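黄色い花柄の壁紙と大理石柄の床、積み木の片づけについて(連投)
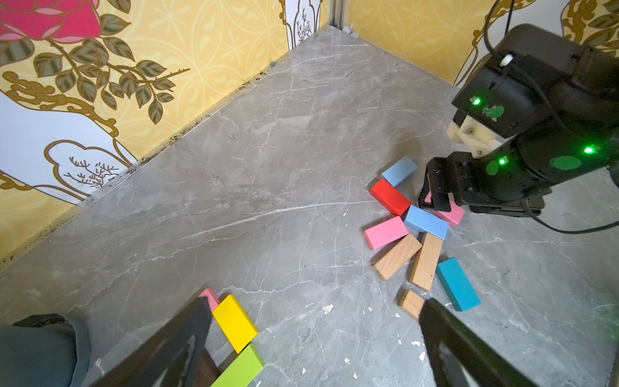 最終更新:2025年8月4日

「壁紙さえ替えれば部屋は華やぐ」という話、私はずっと疑っている。で、その疑いを抱えたまま貼られた壁を眺めているわけだが、やっぱり疑いは晴れない。少し長くなるので連投で。

まず色。淡い黄色の地に、うっすら丸や星のような模様。ここまではいい。黄色は狭いところを明るくしてくれるし、このくらい薄ければ目も疲れない。問題はその上に載っているもの全部だ。

大きなピンクのバラ。花びらの濃いところは赤紫で、輪郭は金。そこから灰緑の葉っぱの枝が伸びて、これも金の縁取り。さらに金の渦巻き飾りに囲まれた白いパネルがあって、中に葉のない低木の絵。盛りすぎでは?

いや、柄そのものが嫌いなわけではない。広い応接間の壁一面ならたぶん見栄えがする。狭い囲いの内側に、左右両方の壁とも貼るのはどうなのか。バラ一輪の大きさに対して壁が小さすぎる。柄の大きさは部屋の大きさで選べ、と店の人は教えてくれないのだろうか。

Undanoの見本帳だと、この手の柄は「気品ある華やかさ」みたいな紹介になりがち。見本帳は手のひらサイズで見るから上品に見える。実物の幅で広げて見せてほしい。話はそれから。

次、角。壁と壁が合うところに銀色のアルミの柱が縦に一本。金の縁取りでここまで飾っておいて、角は銀。統一感とは。好みの問題だと言われればそれまでだけど、私はどうしても目がそこへ行く。

Tímea Hegyiさんから「銀のほうがすっきり見える」と返信をもらった。そうかなあ。すっきりさせたいなら最初からバラを選ばないと思うんですよ。すみません、頑固で。

床。灰色の大理石柄に白い筋。これは正直、壁よりずっと好き。柄があるのに静かで、物を置いても邪魔をしない。ただし「大理石柄は汚れが目立たない」という売り文句、あれは信用しないほうがいい。

だって壁際を見てほしい。巾木に沿って、ごみと汚れが黒っぽい線になっている。目立たないどころか、一番に目に入る。奥の角の近くには、小さな青い何かまで混じっている。何なのかは私にもわからない。

床の真ん中寄りの手前にも白い点々が散っている。白い筋の入った床だから、遠目なら紛れるかもしれない。紛れるのと、きれいなのとは別の話です。

で、隅の掃除。Vidaの隙間用ブラシを薦められたことがあるが、あれも半信半疑で使っている。2回なぞって取れない汚れは、結局、固く絞った布を指に巻いて端から端まで引くほうが早かった。値段は布の勝ち。

掃除の順番も一応書いておく。先に床の物をどかす。それから乾いたまま隅のごみを掻き出す。濡らすのは最後。先に濡らすと、ごみが角に貼りついて余計に面倒になる。何度もやった。

物をどかす、といえば積み木。木の積み木が床の上にゆるい山になって散らばっている。ピンクのもある。ばらけた積み木を見ると、世の収納術の人は必ず「色別に分けましょう」と言い出す。

色別、続きますか? うちでは4日で崩れた。分類が細かいほど戻すのが億劫になって、最後は床に山ができる。積み木は全部まとめて浅い箱に放り込む、で十分だと思う。箱にふたもいらない。

Ottó Ráczさんが前に「100個あっても色分けすれば片づく」と書いていて、それは100個を分ける根気のある人の話では、と返したら既読のまま。怒らせたなら申し訳ない。でも意見は変わっていない。

しかもこれくらいの山なら、分けている間に全部しまえる。片づけの方法論は、物が少ないときほど大げさに見える。先に床を空けて、隅を拭く。そのほうが部屋の印象は変わる。

壁紙に話を戻すと、もし選び直すなら、黄色の地はそのまま、無地に近いものがいい。どうしてもバラが要るという人は、片側の壁だけにして、もう片側は休ませる。それなら私も少しは納得する。

Londoraに花のない黄色の見本を頼んである。届くのは9月らしい。どうせ画面の色とは違うのだろうと思っているが、届いたら同じ灰色の床の上に置いて見てみます。返信はそれまでゆっくりになります。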